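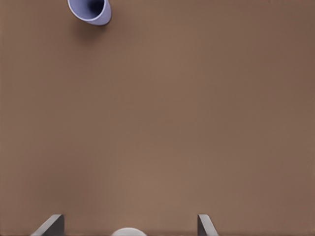 Member Forum > Housing and Tenancy > Shared Kitchens

Merngate Residents' Forum
Topic: Proposed charge for shared kitchen supplies

stekdale_block_rep
Residents are advised that management proposes a charge of $184 per household per year, effective September, for shared kitchen supplies. The charge would cover dish soap, paper towels, trash bags and the replacement of cups and plates. Comments may be posted in this thread and will be forwarded to the housing office.

P. Farooqui
I wish to record an objection. My household cooks in its own unit and uses the shared kitchen for the annual meeting only. A flat charge takes no account of use. I request that an opt-out be offered in writing.

nowakowski_3rdfloor
I respectfully disagree with the previous member. An opt-out would leave the cost with fewer households, and the figure would then rise to $235 or more. The laundry room is paid for by all units on the same basis.

P. Farooqui
The laundry room is named in the lease. The kitchen supplies are not. Section 4 requires notice of any new charge above $100, and my household has received no such notice.

skedodo
Could the office state what was spent last year? Under the previous arrangement each floor bought its own supplies, and ours spent almost $300 in total. I would support a return to that system.

stekdale_block_rep
The question on last year's spending has been passed to the housing office. With regard to Section 4, written notice is being prepared and will be delivered to each unit. Members who wish to opt out should submit the request by letter to the front desk before 5 p.m. on the closing date given in that notice.

nowakowski_3rdfloor
Please also confirm whether guests' use is covered.

Contact the Forum Office | © Merngate Residents' Forum | Back to top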